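Towns should stop paying to haul away takeout boxes

Every November the town of Orncombe sets its trash budget, and every November the hauling line is bigger. The council treats this as weather. I think it is a bill that belongs to somebody, and right now it goes to homeowners who may never order a meal to go.

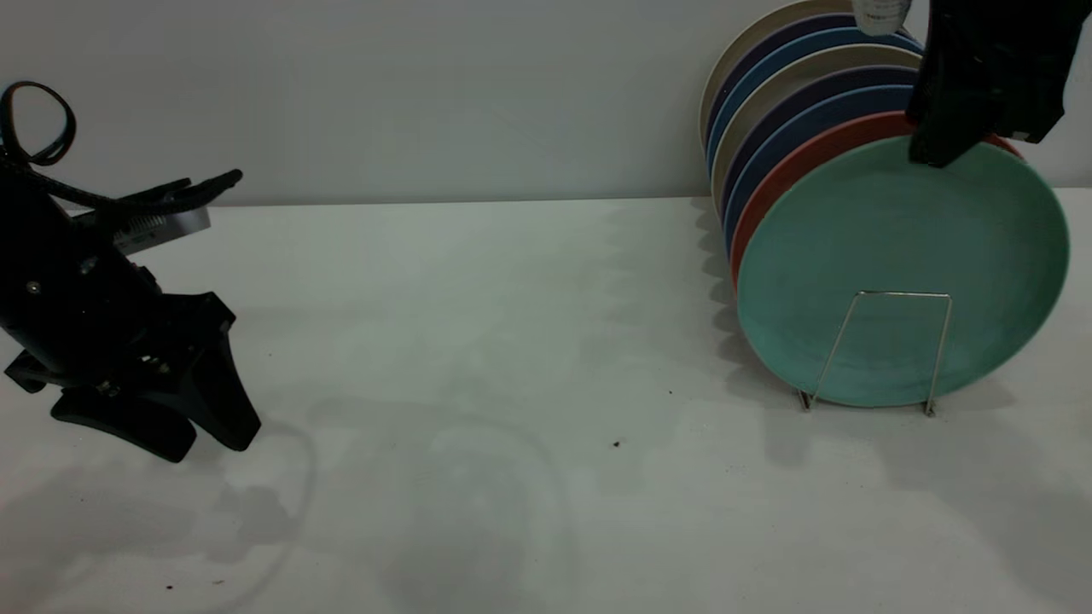 A fair fix is a small packaging fee on restaurants, based on how many disposable containers they buy. A lunch counter that buys 200 boxes a month would barely notice. One that buys 2,000 would have a reason to look at other ways of serving people who eat on the premises.

Plenty of customers at the Montoya food hall sit down within 30 feet of the counter and eat from foam. They could be handed a plate.
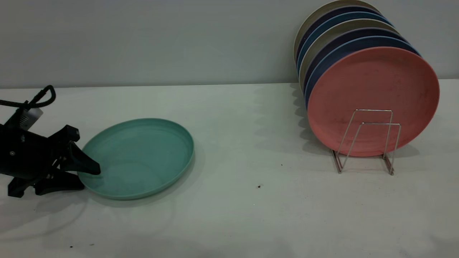 A teal plate lying flat on a white tabletop.

Subira Obura, who runs a noodle shop in Biltodcombe, told me the dishwashing is what stops her. Labor and hot water cost money, and her kitchen is small. I take that seriously. The fee money should go first to shared dishwashing for places with 5 or fewer employees, and the old Kotar cannery kitchen has room for it.

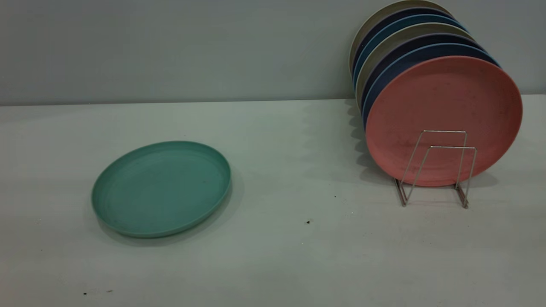

Round plates in assorted colors, standing in a wire rack.

Owners will say prices will go up. Some will, by pennies. Residents are already paying more than that through their taxes. The council should put the fee on its next agenda and vote.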